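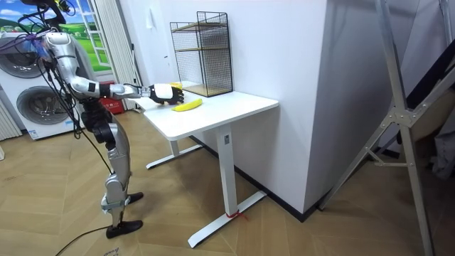 November 2025, nach der vierten Runde

Verloren. Mit Weiß, gegen die Caro-Kann, in einem Turmendspiel mit Mehrbauer. Man muss sich schon Mühe geben, so etwas herzuschenken, und ich habe mir Mühe gegeben. Nach 60 Zügen gab ich auf, vor allem, weil mein Gegner anfing, mitleidig zu gucken. Er heißt Thijs Dijkstra, ist vermutlich halb so alt wie ich und trank die ganze Partie über Kakao.

In der Analyse zeigte er mir dann drei Gewinnwege, alle sehr freundlich. Beim dritten habe ich genickt, als hätte ich ihn am Brett gesehen und aus ästhetischen Gründen verworfen.

Stand jetzt: anderthalb Punkte aus vier Partien, Startnummer 9, Tabellenplatz lieber nicht. Im April hatte ich mir vorgenommen, dieses Jahr keine Zeitnot mehr zu haben. Heute hatte ich für die letzten Züge vor der Kontrolle noch knapp zwei Minuten, also immerhin ein Fortschritt gegenüber Kavetley, wo ich das Fallen des Blättchens gar nicht bemerkt habe.

Abends noch im Eröffnungsbuch geblättert, 459 Seiten, von denen ich die ersten vierzig ausgezeichnet kenne. Meine Variante von heute steht in einer Fußnote, mit Fragezeichen.

Morgen Schwarz gegen Moldovan. Der spielt seit Jahren nur 1. b3 und gewinnt damit dauernd, was mich persönlich kränkt. Plan: Bauern ins Zentrum, ruhig bleiben, kein Remis vor dem Mittagessen anbieten – das sieht so bedürftig aus.

Wecker auf sieben. Turmendspiele übe ich im Zug.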